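Woler Carpet Tiles in Blue-Gray: Worth the Switch?

Reviewed by Harvey Robichaud
Tuesday, April 15, 2025

I have never trusted carpet tile. The last batch I lived with, from Tinda, curled at the corners inside a year, and the replacements never matched. So when Woler promised a low-pile floor that "forgives everything," I ordered 12 boxes for the workroom and kept the receipt.

The color is the best part. It's a mottled blue-gray with fine flecks of darker navy and lighter gray, and the speckle does a decent job of hiding crumbs and thread. It does nothing for white lint. The sample card looked bluer to me, so get a loose tile before you commit.

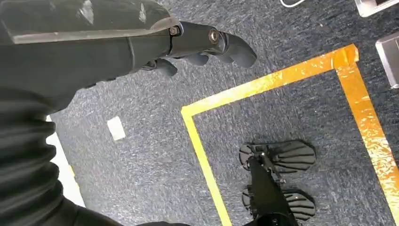 What I didn't like

The pile is thin. Kneel on it for 30 minutes and your knees will let you know. Woler calls it "cushioned," a word I'd have saved for something with a cushion in it.

The smell took 4 days to clear with the windows open. Cutting was slow too, and I went through more blades than I did with the Pronier tiles in the hallway, which cost less.

Chairs roll well on it, I'll give them that, and a vacuum gets over it quickly.

Would I buy it again?

For a workroom, maybe, at a discount. I paid 800 dollars, and that's too much for a floor whose main talent is hiding dirt. Ask me again in July, once the corners have been through some humidity.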